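Handheld gripper demonstration, good practice

From the Lellomness reference pages on robot data and workplace rules

Good practice for handheld gripper demonstration is a body of written rules, partly borrowed from machine safety and partly from laboratory record keeping, for people who use a hand-carried gripper to record tasks that a robot arm will later learn. The operator holds the gripper, picks up and moves ordinary objects with it, and a camera on the tool stores the view of each motion. No powered arm is present. The rules therefore deal less with crushing and collision than with the operator's body, the privacy of people in view, the state of the objects, and the quality of the record.

The subject is also called handheld demonstration practice or, in older Vosodex manuals, operator-side collection. It should not be confused with the rules for teleoperation, in which a person steers a powered robot from a distance.

Background

General standards for industrial robots were written with fixed arms in mind. They set out how an arm must be fenced, how it must stop, and who may enter its reach. A gripper carried in the hand falls outside most of this language. For some years, groups that recorded demonstrations worked from house rules, and these differed widely. One shop might require gloves and the next forbid them.

The first shared text in the field was the Polura guideline, drafted under Fathima Wijesinghe and circulated among several recording shops in August. Sikder, a firm that trains operators, added chapters on rest and on cloth handling. The current edition was released on February 27, 2019. It is voluntary. Shops that follow it usually say so in the data sheet that goes out with a set of recordings.

Scope

The guideline covers one-handed and two-handed work with grippers that have no motor or only a weak one. It covers the wearing of body-mounted and head-mounted cameras where these are used along with the tool. Household and office objects are within scope. Knives, glassware, hot liquids and live electrical parts are not, and a shop that wants to record with them is told to write its own risk assessment.
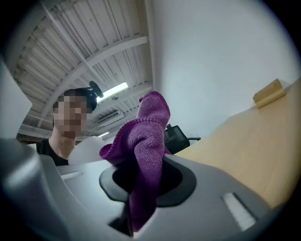 Cloth has a chapter to itself. Towels, wipes and garments change shape every time they are lifted, so a recording of a cloth task is hard to repeat and easy to spoil. The chapter asks that the type of cloth be entered in the log, with its size and its color, and that a cloth be replaced when it starts to shed. Lint can settle on a lens and soften the picture for the rest of a session. It also asks that the cloth be gripped a short way in from the edge unless the task calls for an edge grip. The operator should let go fully between takes so that each recording begins with a fresh grasp.

Preparing the tool

Before a session the operator checks that the fingers open and close through their full travel, that no screw is loose, and that the lens is clean. The lens is wiped with a cloth kept for that purpose, never with one of the task cloths. Any marker or pad used for tracking is checked for peeling corners. A gripper that has been dropped is taken out of use until a second person has looked it over and signed the log.

The fit to the hand matters as well. The guideline warns against adding tape or foam to a handle during a session, as this changes the grip partway through the record. Changes to the handle are made between sessions and noted.

Operator position and rest

Repeated squeezing is the main source of complaints among operators. Anoma Navaratnam, who wrote the ergonomics chapter for Sikder, set a limit of 200 takes per operator per day for tasks that need a firm grip, and lower limits for tasks done above the shoulder. The chapter calls for a change of hands or a change of task after each block, and for a seat to be within reach of the work area.

Operators are asked to keep the wrist straight and to move the feet before leaning. Loose sleeves, lanyards and hanging straps are to be tucked in or taken off if they could catch on the fingers of the gripper. Long hair is tied back.

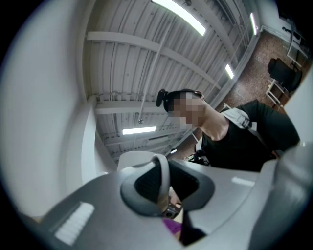

Estimated reading time for the full article: 7 minutes

Where a head-mounted camera is worn, its weight counts toward the load on the neck. The band should be tight enough that the camera does not swing when the wearer looks down, and it should come off during every break. Operators who wear glasses may need a different band. A shop may not require an operator to wear a device that causes pain, and an operator who stops for that reason is not to be marked down in the log.

People in view

A wide lens on a handheld tool takes in much of a room. When the tool is tilted up, it commonly records the operator and anyone standing close by. The guideline treats every such person as a subject of the recording. Written consent is needed before the session, in a language the person reads, and it must say who will receive the material.

Faces are obscured before the recordings leave the shop. Automatic tools are permitted for this work, but a person must check a sample from every session and the whole of any session in which the automatic tool failed in the sample. Screens, name badges and papers are handled in the same way. Consent may be withdrawn later, and the shop must be able to find and delete the takes in which the person appears. For this reason the log links each take to a list of those present, stored apart from the pictures themselves.

Children may not be present in a recording room under any edition of the guideline.

The recording area

The work surface should be steady and large enough for the objects to be set down clear of its edge. Floors are kept free of cables along the operator's path. Lighting should stay the same through a session, and ceiling lights that flicker on camera are to be replaced or the shutter setting changed. Objects that do not belong to the task may stay in the area, because robots trained on bare rooms often do poorly in furnished ones. What the guideline asks is that they be left where they are during a take.

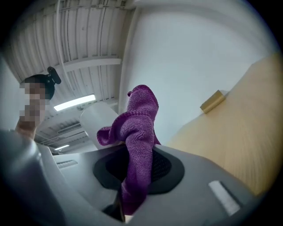

Each take has a start and an end agreed on beforehand. For a cloth task, the start might be the cloth lying flat and the end might be the cloth folded once and released. A take that ends early is kept and marked incomplete. Deleting failed takes without a note was common in early collections, and it left users unable to judge how hard a task had been.

Records

The log for a session contains at least these items:

Operator code, never a name
Tool number and date of last check
Task name and agreed start and end
Objects used, with any replaced during the session
Takes marked complete, incomplete or rejected
Breaks, drops and complaints

Logs are kept for four years. A review of older collections by Shafiq Siriwardena went through 1,870 takes and compared them with their logs. The most frequent fault was a changed object with no entry to show it. Missing tool numbers came next. Siriwardena's recommendation that the operator, and not a supervisor, fill in the log was adopted in the current edition.

Criticism

Small shops have said that the paperwork takes too long. Arash Bahrami estimated that a crew of two spends about 4 minutes on the log for each short block of takes, and argued for a reduced form where only one object is used. A reduced form is allowed in the current edition for rigid objects but not for cloth.

Sarahí Tapia has raised a different point, that the limit on takes says nothing about pace. An operator can stay under the daily figure and still be hurried through it in a single morning. Tapia has proposed a limit per hour. The proposal was discussed for the current edition and held over to the next one.

Others object to the voluntary status of the text. A shop may claim to follow the guideline without an outside check, and the data sheet is the only statement a buyer sees.

See also

Cloth handling by robots
Consent in recorded work
Head-mounted cameras, safe use
Teleoperation, rules for
Vosodex manuals, list of editions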